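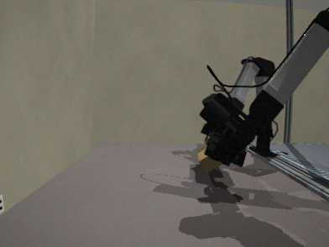 Department of Language and Everyday Life, Color Terms Group

Figure 2. Computer rendering with a tan-orange block slightly above a grayish-mauve tabletop.

4. What the shop survey can and cannot show

The claim we want to test is an old one and is usually stated with more confidence than it has earned. It says that the spread of paint cards, clothing catalogs and online filters has given ordinary speakers a larger set of color words than their grandparents had. The evidence offered is nearly always a list. A company prints a card with a great many names on it, and the writer concludes that the customers must know them. We think this step is weak, and we spent a good part of the project trying to find out how weak.

4.1 Names on the card

Our starting material was the card used by Tramell, a paint seller with shops in Pukusero and Tralero. The card we worked from lists 400 names. A reader who takes it at face value will come away thinking that the people of both towns tell "Barn Door" from "Old Brick" and have some use for the difference. We saw little sign of this. Many of the names are place names or foods with no settled color (what shade is "Harbor"?), and several turn up on the card of a rival firm, Mok, attached to paints that look quite different. A word that changes its meaning when the customer crosses the street is doing the work of a label. It identifies a can. Whether it also describes a color is a separate question, and the card can't answer it.

It might be said that labels turn into words in time, as "orange" and "pink" did. That is true of those two. But people who use this argument tend to pick the winners. For each name that passed into common speech there are many that were printed, sold under, and dropped, and no one writes papers on them. Without some idea of how often a trade name fails to catch on, the few that did catch on tell us almost nothing about the rest.

4.2 Asking people

Jatoi ran the interviews in Pukusero and Tam ran those in Tralero, in both cases in July. There were 30 speakers in all. Each was asked to talk through a set of painted chips in their own words, with no list to choose from, and was then asked to do it again with the Tramell card on the table. We had expected the card to have some effect. Its effect was larger than we are comfortable with. Speakers who had got by with "brown," "light brown" and "kind of a reddish brown" began to use card names as soon as the card was in reach, and some went on using them for chips that the card doesn't match at all.

One reading is that the card reminded people of words they already had. Another is that they wanted to be helpful and took the hint. Our interviews can't separate these two, and we doubt that the larger studies we have read can do so either, as most of them gave people a list from the start. A speaker in Tralero put the second reading better than we could: "If you wanted me to say brown you wouldn't have brought that." We take the remark seriously. It suggests that a good share of what gets counted as vocabulary in this field is politeness.

4.3 The trouble with in-between colors

The region between brown, orange and yellow gave the most trouble, as it has in other work. English has plenty of words for it - tan, beige, sand, buff, camel, rust - and speakers do use them, but they draw the lines in different places and they don't always agree with themselves. The same chip was "tan" in the first round and "orangey" in the second for several speakers in Pukusero. Double terms are the usual way out. The block in Figure 2 is tan-orange in our own usage, and the tabletop under it grayish-mauve, and we would not want to defend either term in front of a determined critic. Double terms look exact. Very often they record that the speaker, or the author, could not make up their mind.

Surroundings add to the difficulty. Brown in particular depends on what is next to it: a patch that looks brown beside white may look orange on a dark ground. Paint chips on a table in a bright room keep some of this under control. Phone screens don't, and neither does memory. Studies that collect names online, with each person looking at a different screen in a different room, report very fine differences between groups, and we are not persuaded that all of those differences lie in the speakers.

There is also the matter of who does the sorting afterward. Someone has to decide whether "dark tan" and "tan, but darker" are one term or two. We kept them apart at first, merged them later, and got a visibly different result each time. Tam still thinks the first method was better. Jatoi doesn't. Readers should know that the choice was made by people who had already seen the answers, which is a poor way to go about it, and we would not excuse it in someone else's paper.

4.4 Older speakers

The claim about grandparents needs evidence from grandparents, and this is where the published work is thinnest. Word lists from the past were mostly collected by schoolteachers and clergy, who wrote down what struck them as local or quaint. Plain words were left out. So were words from sewing, house painting and the keeping of animals, unless the collector happened to take an interest. The older speakers we met in Tralero had a good stock of terms for the coats of horses and cattle, and used them easily and in agreement with one another. None of those terms is on the Tramell card. If we had scored people by the card alone, these speakers would have come out with the poorest vocabularies in the survey. We think that would have been wrong.

It doesn't follow that the old claim is false. Younger speakers may well have more color words overall, and our survey is far too small to rule it out. What we can say is that lists printed by sellers are bad evidence for it, that handing such a list to a speaker spoils the answer, and that the comparison with earlier generations has mostly been made with half of the comparison missing. The next section turns to the clothing catalogs, where the names are stranger still and the records are, if anything, worse.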